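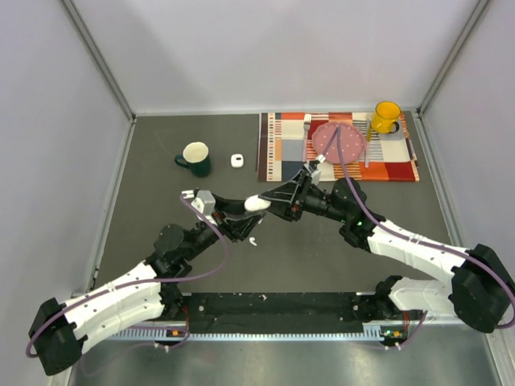 Bragança, December

When I come into the test room at Drerley, Valquíria Moura asks me to wait by the door until the arms are stopped. She is sitting with a notebook on her knees and she writes in it with a pencil. Only after this she stands up and shakes my hand.

Moura is responsible for comparing grippers here. The company does not make arms. It buys them, tries them, and advises small firms which gripper they should put at the end. For most of the autumn she has worked with two arms on one rail, above a dark gray table, and with two sets of fingers from two suppliers. One set is from Ultix and the other is from Pundier.

"People ask me which one is better," she says. "I always ask them back, better for which object? Then they are a little disappointed, because they wanted a short answer."

The table is laid like for a meal. There is a placemat with blocks of orange, red and blue, a pink plate with white dots, a fork, a knife, a green mug and a yellow one. I ask if the firms who pay for the tests are interested in breakfast. She laughs.

"Some of them are, some make parts for machines. But a mug is a very honest object for a test. It has a handle, it has a round side, it is smooth. And a fork is terrible, it lies so flat. If a gripper can lift a fork from a table without pushing it away, I already know something about the fingers."

The work she likes most, however, is the one where both arms must meet. One gripper holds a small white cylinder and brings it to the middle, and the other comes from its own side to take it. She calls it the handover. In the notebook it has its own pages, with a column for each pair of fingers.

"With one arm, you can hide many errors. The table is helping you, because the table does not move. In the handover there is no table under the object. If the left arm is late, or if the right one closes with an angle, you see it immediately. For me it is the best way to compare, and it is also the slowest."

How slow? One full comparison has 88 handovers for each set of fingers, and she does not accept to do less. When a run is spoiled by something outside, for example a cable that pulls, she repeats it and makes a note. She shows me such a note. It says only "cable, wrist, again."

The cables are a subject on which she can speak for a long time. They are purple, and they go along the links from the base up to the wrist. In the first weeks she fixed them very tight, in order to have a clean look. The result was that the wrist did not turn freely at the end of its travel, and the Pundier fingers got bad results which they did not deserve.

"I was blaming the fingers for 5 days," she says. "I even wrote to the supplier, quite a severe letter. Afterwards I had to write a second letter, more polite. Now I leave the loops wide. They are ugly, but they don't pull."

About the fingers themselves she is careful. The Ultix set is harder and, in her words, "knows where it is." When it closes, it closes each time at the same point, and this is good for the placing of the cutlery. The Pundier set gives way a little under pressure. It is more forgiving with the cylinder, when the two grippers do not meet exactly, but on the handle of the knife it lets the object turn.

"So in the handover I prefer Pundier, and for the fork and the knife I prefer Ultix. My colleagues wanted that I write one winner in the report. I wrote two tables."

She also changed the controller once during the autumn. The old one sent the commands to both arms one after the other. The delay was small, but in the handover it was visible as a kind of hesitation before the second gripper closed. With the present one the commands go out together. She had to throw away all the earlier results and begin again from the first run, and she says this without drama, although her colleagues tell me that she did not eat lunch with them that Thursday.

I ask about the price, because the readers of our pages mostly have small workshops. She answers that a complete place with two arms, rail, controller and camera can be arranged for 4000 euros if one is patient and mounts everything alone. The fingers are the smallest part of this sum. For this reason she finds it strange that many customers choose the arm during months and take whatever gripper is in the box.

"The arm brings the hand to the place," she says. "The work is done by the last 7 centimeters. I would start there and then look for an arm that can carry it."

What would she tell to somebody who wants to make such a comparison at home or in a workshop? She thinks for a moment and looks at her notebook. First, she says, do not change two things on the same day. Mark the position of the plate and the mugs, and put them back to the mark after every run. Use objects that you can buy again when they break. And write down the bad runs with the same care as the good ones, also when you are tired and it is already evening.

The next test will be with a fingertip that has a softer surface, again from Pundier. She has not opened the package yet. Before that she wants to finish the last handovers with the Ultix set, and she asks me, very kindly, to go back to my place by the door.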